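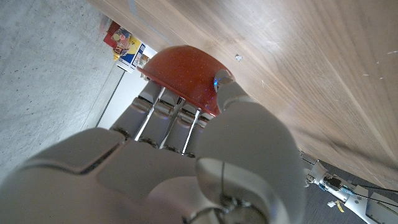
Dinesh Sheikh would still rather have had the money spent on a second dishwasher. After 10 weeks with robot hands handling the crockery at the Schmieder tableware rental depot in Moresberg, he says the late shift is easier on his wrists and harder on his patience, and that he misses having someone across the table to talk to.

Schmieder rents plates, bowls, glasses and serving dishes to hotels, caterers and wedding halls. Everything that goes out comes back, and all of it has to be checked for chips, sorted by pattern and put into crates again. Until October, every piece was picked up by a person at least twice. The company now runs a robot station, built and serviced by Jeltgate, that takes on part of the sorting of bowls and small dishes.

The station does not do the whole job. Glassware, flatware and anything with a handle are still sorted by hand, and so are the large platters. Bowls come to the station after washing. The robot lifts each one, turns it and sets it down in one of several lanes. A worker at the end of the lanes looks over the rims, runs a thumb along any mark that seems doubtful and loads the crates.

The depot employs 27 people. According to the company, no jobs have been cut because of the station, though two workers who left in the fall were not replaced. Three sorters have moved to other duties: one to the loading dock, one to the office and one to a new position called station lead, which pays more per hour and comes with a training course at Jeltgate's workshop.

The station lead starts the system at the beginning of the shift, clears it when it stops and keeps a log of the stops. In the first week there were 77 of them. Most were caused by bowls that arrived nested one inside another. The washing crew now spaces the racks differently, which has brought the number down but has added a step to their own work. Several of them have asked for the extra step to be counted when their hourly targets are set. The company says it is reviewing the targets and will have new figures after the spring season begins.

Breakage has been a sore point as well. Sorters used to write down their own broken pieces on a sheet by the door. The station's breakages are now written on the same sheet, in a separate column, after workers complained that the two were being added together. Schmieder has not released totals.

Pace is the change people bring up most often. A hand sorter could speed up before a break and slow down after a heavy delivery. The station keeps to one speed, and whoever is loading crates has to keep up with it or press the pause button. Early on, some workers were unwilling to press it because each pause was recorded under the name of the person on duty. That was changed after a staff meeting in January 2019. Pauses are still recorded, but without names.

Repeated lifting and twisting had been the leading reason for sick days in the sorting room. The company says this was its main reason for buying the station, ahead of any savings on labor. Workers on the crate end now rotate every two hours, with the rest of the shift spent on glassware or on packing orders.

The handling software, sold under the name Gritby, has to be taught each new shape before the station can sort it. That has given the longer-serving sorters a part in the project they did not expect. They know which patterns look alike from the side, which glazes tend to craze and which rims chip first, and they now spend part of one shift a week going through the stock with Jeltgate's technicians. The time is paid at the regular rate. Some of the sorters have asked for the station lead rate instead, and that request has not been settled.

Schmieder plans to keep the single station through the summer wedding season before deciding whether to order another. Any second unit would go in the same room, next to the washing line. The evening shift has been asked to send in comments on the layout before the order is discussed.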